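5. Washing and Drying Knitted Items

Read this section before you use the Jotia washer for wool, cotton knit or any other knitted fabric for the first time. The programs for woven fabric are explained in section 4. If the label inside the garment says "dry clean only", do not continue.

5.1 Before you start

1. Close all zippers and hooks. Turn the item inside out.
2. Check the pockets. A paper tissue left in a pocket will stick to the knit and is very difficult to take away.
3. Put strong colors apart from light colors. Red and dark blue knits must be washed alone for the first two times.
4. Look for loose threads. Pull them to the inner side with a blunt needle. Do not cut them.
5. Weigh the dry load. The maximum for the Knit program is 2000 grams.

Note: A kitchen scale is good enough. If you do not have one, fill the drum only to one third.

5.2 Choosing the program

1. Turn the dial to Knit. The display shows 60, and this is the program time in minutes.
2. Press Temp until the display shows the word Cold. For cotton knits you may select Warm.
3. Press Spin one time. The spin speed changes to 630 turns per minute. Do not select a higher speed for wool.
4. Pour liquid detergent into the left compartment, up to the lower line. Powder does not always dissolve in cold water and can leave white marks.
5. Close the door and press Start.

Caution: Do not use fabric softener together with the Knit program. It stays in the fiber and makes the knit lose its form.

If you want to stop the program, press Start again and wait for the click of the door lock – this can take a little time. Never pull the handle before the click.

5.3 Taking the item out

A wet knit is heavy and stretches easily under its own weight. Always support it with both hands from below.

1. Open the door and put the basket directly under it.
2. Lift the item out in one piece. Do not pull it by a sleeve or a corner.
3. Lay it on a dry towel, roll the towel together with the item, and press with your palms. Do not twist.
4. Unroll. If the towel is very wet, repeat with a second towel.

5.4 Drying flat

1. Choose a flat surface that water cannot damage. A table with a plastic cover is suitable, or the Evton drying rack with both wings open.
2. Spread the item loosely first. Then open the folds from the middle to the outside.
3. Bring the item to its original size with small movements. For a blanket or a shawl, measure the long side before washing and write it down. The test blanket for this manual was 189 cm long.
4. Turn the item over when the upper side feels dry.
5. Keep it away from heaters and direct sun.

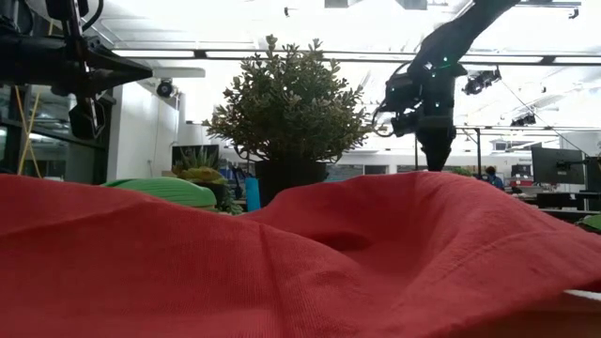
In August, or in any warm month, a thin knit left to dry in the evening is normally ready the next morning. Thick wool needs more time. If you have washed on Sunday and the item still feels cold on Monday, it is not dry yet, also when your hand does not feel any water.

Caution: Never hang a wet knit on a line or on a hanger. The shoulders will stretch and cannot be corrected afterwards.

5.5 Folding and storing

1. Fold only when the item is fully dry.
2. Fold along the sides first, then across. Put heavy items at the bottom of the shelf.
3. For long storage use a cotton bag, for example the Hajji bag in size L. Plastic bags keep moisture inside.

5.6 If something went wrong

The item became smaller: The water was too warm or the spin was too fast. Wet it again in cold water and stretch it slowly while it lies flat.

Small balls on the surface: This is normal with new knits. Remove them with a fabric comb when the item is dry.

Color on other clothes: Wash these clothes again immediately, before they dry. Do not iron them.

The display shows E4: The load is not balanced. Open the door, arrange the item again and select Spin only.

If E4 comes back after the second try, contact Drarkitz customer service and ask for Mariann Fekete. Please have the serial number ready – it is on the inner side of the door.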